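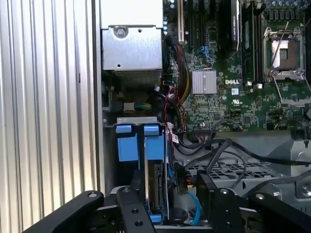
The rule sheet on the wall by my bench has nine rules on it. It started with four. Every addition since then is a small monument to something expensive, and I can tell you the price of most of them.

We take old desktop workstations apart with a robot arm at the Sunderham shop, mostly office retirements, and the parts go off to be tested or melted depending on how their day went. I write the procedures. I also used to think procedures were for people who couldn't be trusted to look at a thing, and then I was given a machine that can't be trusted to look at a thing.

Rule one is power. Cord out, and then you hold the button in, and then you wait. The robot doesn't mind a shock but the person reaching past it does. I've been asked to shorten the wait on three occasions, always by someone standing well back.

Rule two says no gripper goes near an open socket. A bare pin field is a lovely thing and it will forgive nothing. If the processor is out, the cell gets a keep-out box drawn over that corner, lever arm included, and the box stays until the cover goes on. Masaru Ueda came over from the Skellelberg site to review our setup and asked how tall our box was. I said tall enough. He wrote that down, looked at it for a while, and wrote down something longer underneath. The box now has a height.

Rule three is cables, and I could go on about cables until you left the room. A robot thinks the world is rigid. A loop of black cable is where it was yesterday, or it's an inch over, or it's around a finger. So the rule is that you approach from the side with the fewest of them, slowly, and you never close on a part you can't see both edges of. 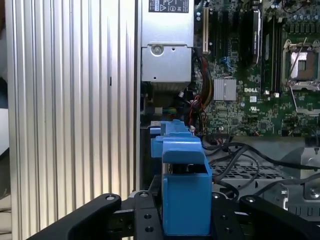 Blue plastic gets its own rule, number six. On these cases blue tends to mean "you may touch this," which is the friendliest thing a computer maker ever did for me. It does not mean "squeeze this." Our force limit for plastic is well under the one for metal, and the old number lives on only in a drawer of cracked tabs that I keep for training purposes and for humility.

The full standard, by the way, came from Hosoda with the arm and has 1,344 numbered clauses. I have read it (December was slow). A good deal of it is sensible, and one clause refers you to another clause that refers you back. Rikora, who make our controller software, supply their own guide, and the two disagree over whether "pause" and "hold" are the same word. We picked "pause" and put tape over the other button.

Rule nine is the newest: if you change a rule, write down who and why. I put that one up myself, after finding that rule four had been edited and that the handwriting was mine.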